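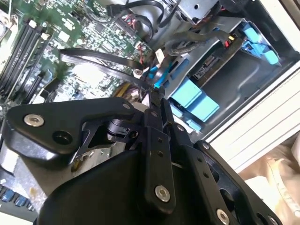 Open desktop computer case, cabling near the drive bay

Dinu 496 Anti-Static Bench Mat

Manufacturer: Grornamik
Supplied by: Triredetti Equipment Catalog
Category: Bench Supplies / Static Control
Item number: 496
Availability: In stock

Overview

The Dinu 496 is a two-layer rubber bench mat for the repair, upgrade, and inspection of desktop computers and other electronic equipment. The top layer drains static charge slowly from objects placed on it. The bottom layer conducts that charge to a common ground point through the cord supplied with the mat. The surface is matte and dull gray, and small screws and washers can be seen easily against it.

The mat is intended for schools, public offices, repair counters, and training rooms where computers are opened regularly and where more than one person may use the same bench. It may also be used at a single permanent workstation. It is not a shock mat and must not be used as protection against line voltage.

Customers replacing the earlier Dinu mat should note that the snap has moved from the long edge to the rear left corner. Existing ground cords will still fit. The cord may need to be routed differently if the bench has a raised back panel.

Specifications

Length: 40 inches
Width: 24 inches
Thickness: 0.08 inch
Top layer: static-dissipative rubber, gray
Bottom layer: conductive rubber, black
Snap: one, male, rear left corner
Corners: rounded
Operating location: indoor use only

Included with Each Mat

One bench mat, rolled
One ground cord with ring terminal, 10 feet
One wrist strap with coiled cord
4 adhesive corner tabs
One printed instruction sheet

The ground cord and the wrist strap cord each contain a one-megohm resistor. Cords without a resistor must not be substituted.

Installation

Unroll the mat and leave it flat, gray side up, overnight before fitting it to the bench. Mats shipped in cold weather may hold a curl for longer. Do not use a heat gun or hair dryer to flatten the mat.

Clean the bench top with a damp cloth and allow it to dry. Position the mat so that the snap is at the rear left corner, away from the edge where the operator stands. Where the mat is likely to be pushed out of place by heavy cases, apply one adhesive tab under each corner. The tabs can be removed later with a plastic scraper, but they will leave a mark on unfinished wood.

Press the ground cord onto the snap and fasten the ring terminal to the ground point approved for the building. Customers who are uncertain which point to use should consult a licensed electrician. Triredetti does not provide advice on building wiring by telephone.

Use with Desktop Computers

Disconnect the power cord and all peripherals before a computer is placed on the mat. Rubber feet on a case will limit contact between the chassis and the mat surface. When a case is standing on its feet, the operator should wear the wrist strap and touch bare metal on the chassis before reaching inside. Cases laid on their side usually make better contact, although a painted panel still acts as a barrier.

Drives, memory modules, and expansion cards should be set down directly on the gray surface after removal. They should not be placed on top of their shielding bags, as the outside of a bag may carry a charge. Loose batteries, including coin cells, should be kept off the mat.

Powered equipment with exposed circuits must not be operated while it is resting on the mat. Soldering may be carried out on the surface for short periods. The top layer resists brief contact with a hot iron and will scar if the iron is left on it.

Cleaning and Care

Wipe the mat at the end of each working day with Distilik Surface Cleaner or a mild soap solution. Household sprays that contain silicone or wax leave a film that prevents the top layer from draining charge, and their use voids the warranty. Isopropyl alcohol is acceptable for spot cleaning and dries out the rubber if used daily.

The mat should be tested every 4 months with a surface resistance meter. A mat that fails should be cleaned, left to dry fully, and tested a second time before it is withdrawn from service. The wrist strap should be tested each day it is worn.

When not in use, the mat may be left in place or rolled loosely with the gray side facing out. It should not be folded. A fold line will not recover and may separate the two layers.

Related Items

Distilik Surface Cleaner, one-quart bottle
Dinu wrist strap, replacement, adjustable
Dinu ground cord, replacement, 10 feet
Dinu floor mat, for standing workstations
Grornamik surface resistance meter
Grornamik parts tray, conductive, stackable

Ordering Information

The Dinu 496 is sold singly and in cartons of ten. Schools and public agencies may order by purchase order. The item number and the delivery address must appear on the order itself and not only on a cover letter. Orders for fall classroom use should be received before the first week of September.

Mats are shipped rolled in a cardboard tube. Tubes should be inspected on delivery, and any crushing noted on the carrier's receipt before it is signed. Unused mats may be returned within 30 days in the original tube. Mats to which adhesive tabs have been applied cannot be accepted for return.

Warranty

Grornamik warrants the mat against separation of the layers and failure of the snap for two years from the date of purchase. Wrist straps and cords are covered for 90 days. Cuts, burns, and damage from unapproved cleaners are excluded. Claims should be submitted to Triredetti with a copy of the invoice.

Page last revised: May 24, 2024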